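Koneo Two-Arm Bench Kit: Set-up Guide
Section 4. Mounting the arms and first two-handed run
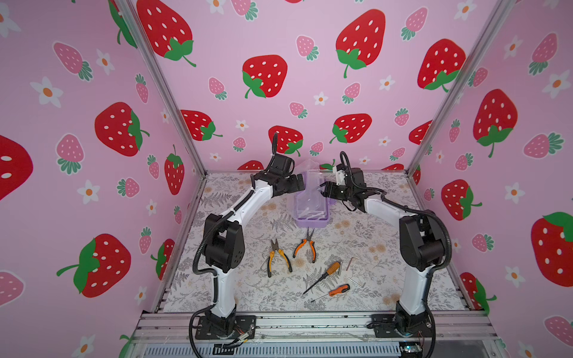
Can I run the kit with only one arm connected?
The controller will start with one arm, but the two-handed programs stay grayed out in the menu until both arms report in. Single-arm programs are covered in Section 6.

4.1 Before you start

You need the frame assembled as in Section 3, with the front rail fitted and square. Keep the power supply unplugged until step 9 of this section.

Tools: the hex keys from the hardware bag, a small screwdriver for the terminal covers, and side light good enough to read the labels on the connectors.

CAUTION: Each arm can drop when it is unpowered and not supported. Hold the upper link with one hand whenever a base bolt is loose.

4.2 Bolt the arms to the rail

1. Lay the floor mat flat and push it to the back wall. Any mat or wall covering may be used as long as it lies flat and does not shine. Patterned coverings are fine.
2. Find the arm marked L on the underside of its base plate. Set the plate on the left end of the front rail.
3. Start all the bolts by hand, then tighten them a little at a time in a cross pattern.
4. Repeat with the arm marked R on the right end.
5. Measure between the inside edges of the two base plates. The distance must be 136 mm or more. If it is less, the elbows may meet during homing.

NOTE: Do not use thread lock on the rail bolts. The plates have to come off for the yearly joint check.

4.3 Cables

6. Run the cable sheathing along the outside of each arm. Leave a loop at each joint so the arm can bend fully without pulling.
7. Plug the left arm into port A and the right arm into port B on the controller board. The connectors are keyed and go in one way only.
8. Move each arm by hand through its full range. If the sheathing goes tight at any point, let out more slack before going on.
9. Plug in the power supply and switch on. Wait for the status light on the board to stop blinking.

CAUTION: Keep hands and loose sleeves out of the enclosure once the status light is steady. The arms may move without a further warning.

4.4 Homing

10. Clear the floor of the enclosure.
11. In the Koneo panel, choose Set-up, then Home Both. The left arm moves first.
12. When both arms have stopped, press Save Position.

If homing stops with error 20, one of the elbow joints has met resistance. Switch off, check the sheathing at that joint, and repeat from step 8.

4.5 First two-handed run: box and tools

The practice program uses a light storage box and a few hand tools. Use a plastic box you don't mind scratching. Pliers, screwdrivers and hex keys are all suitable.

13. Place the box near the back center of the floor, within reach of both grippers.
14. Lay the tools flat on the mat in front of the box, with gaps between them. Do not stack them.
15. Set the speed to 70 percent or lower and the grip force to Low.
16. Choose Practice, then Box and Tools, and press Start.
17. Stay within reach of the stop button for the whole run.

The grippers can handle objects up to 70 mm wide. A wider box can be steadied from both sides but should not be lifted.

NOTE: Clear plastic is harder for the camera to find than solid colors. If the arms stop short of the box, place a strip of matte tape along its top edge and run the program again.

4.6 If something goes wrong

Gripper closes beside the tool: repeat homing and save again.
Thin tools slip out: change the finger pads as shown in Section 7.
Arm shakes at low speed: check the base bolts first, then the rail.
Panel shows one arm only: switch off and reseat the connectors at ports A and B.

Replacement pads, plates and cable sets are sold through Celtetberg.

Section revised 2024-11-28 by Hsiu-ying Wei. Checked by Johannes Jacobs.

Next: Section 5, Recording your own programs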